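Bench log, Huvby cell, September

14:10. Second pass through the draft rules for liquid handling on the open cell. Jodthorpe want one sheet per cell by the end of the month, in the same layout as the Stetwood one, so this entry is mostly working notes on what goes on ours and what gets dropped.

Speed. Stetwood sheet says 200 mm/s with anyone inside the tape. Keep that. For the last part of any approach over open glass I want a separate, lower number, and it has to live in the robot program as a named limit. At present it is typed into each move by hand and two of the older programs don't have it at all. Those two are locked until edited.

Payload. Check the payload setting against the tool that is mounted, every time the tool changes. A wrong value gives false protective stops on the way down and, worse, a slow response when there is a real contact. Add a line to the start-up check with a box for initials.

Cables. Run wrist joint through its full working range by hand in teach mode before the first automatic cycle. Watch the loops at the wrist and the gripper. If a loop can reach the table at the lowest taught point, re-tie it before going on. Salazar asked whether this could be an annual check. No. It moves every time someone swaps a connector.

Glassware. Positions are taught with the glass in place and liquid at working level, then rerun once with the speed slider at its lowest setting. No stacking and no spare glass inside the reach of the arm. Bulb and tip are picked and returned vertically, tip clear of the rim before any sideways move.

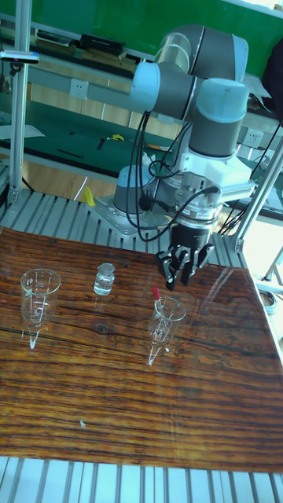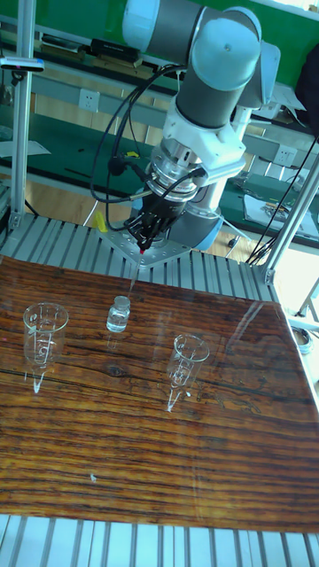

Small bottle in the middle, a conical vessel to either side.

Clearance height is the part I keep rewriting. The draft gives one safe height for the whole table. That works until a taller vessel is added and the old value stays in the program. Proposed wording: safe height is set from the tallest item on the table plus the full length of whatever is held, and is re-entered whenever either one changes. Longer sentence than Jodthorpe like, but the short version was misread last time — the length of the tip was left out and we lost a vial.

Stops. E-stop test at the start of each shift, from both buttons, with the arm moving. Testing with the arm parked does not count. After any stop with something in the gripper, do not resume from the pendant. Support the held item, open the gripper by hand control, jog up, restart from home. This goes in bold on the printed sheet.

Cycle log. Gripper fingers get inspected every 1,000 cycles. Counter now reads 63 since the last inspection, so there is plenty left, but the counter resets on a controller reboot and that needs fixing before the rule means anything. Until then, write the value on the log page at shutdown.

Spills. Water only on this cell for now. Wipe before the next cycle, dry cloth, arm at home and in hold. Anything other than water needs its own risk sheet and a tray under the glass.

Open items:
Named speed limit in the 2 locked programs.
Counter reset.
Ask Stetwood how they word the handover between shifts. Ours says "cell left safe" and gives no list of what that covers.

15:45. Draft saved to the Huvby folder as rev 2. Not for printing yet.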